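Ornix 8x32 travel binoculars: a review
2024-04-21

I bought the Ornix 8x32s in November for a wildlife holiday in Patagonia, with a few days at Lestis Lodge on the coast and the rest inland near Sarmiento. They cost 131 pounds, a good deal less than the pair I had been using at home, and I did not expect much from them.

The box holds the binoculars, a soft case, a neck strap, a cloth and lens caps. The strap is thin and slippery. I swapped it for an old padded one before we left and would suggest doing the same. The case is fine but has no belt loop, so it lives in a rucksack or nowhere.

In use they are better than the price suggests. The view is bright in the middle and stays sharp for most of the way out, with some softness at the rim that I stopped noticing after the first morning. Eight times magnification is enough for guanacos on a hillside and for most birds on a lake. I could pick out the pink on flamingos at roughly 600 metres without trouble. For small brown birds in scrub I would have liked a little more, but then I would have had more shake as well.

The focus wheel is stiff when cold. On early starts with gloves on it took a firm push, and twice I lost a bird while still turning it. By mid-morning it moved freely.

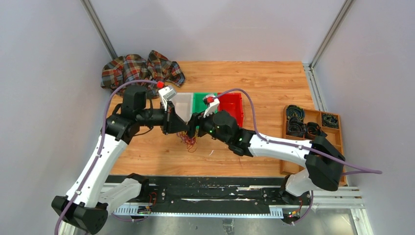

Weight matters more than I used to think. Our longest walk was most of a day, and these hung round my neck for all of it without making it ache. They also fit in a coat pocket, if the pocket is a big one. On the boat trip from the lodge we had plenty of spray, and nothing got inside the lenses. I rinsed the salt off with tap water each evening.

Glasses wearers should try a pair first. The eyecups twist down to three positions, and with my glasses on I could see nearly the full circle, but one cup has already worked loose and drops a notch when knocked.

Before buying I also looked at the Skunance 10x42. It is the stronger choice for sea cliffs or a hide, where you can rest your elbows on something. It costs 200 pounds and felt too heavy for walking.

Ornix gives a two-year guarantee, but you have to register on the website within 59 days of buying. I missed the note about it the first time, as it is on the back of the cleaning leaflet.

Four stars out of five. I have kept them as my holiday pair and they are coming with me on the next trip - with the padded strap.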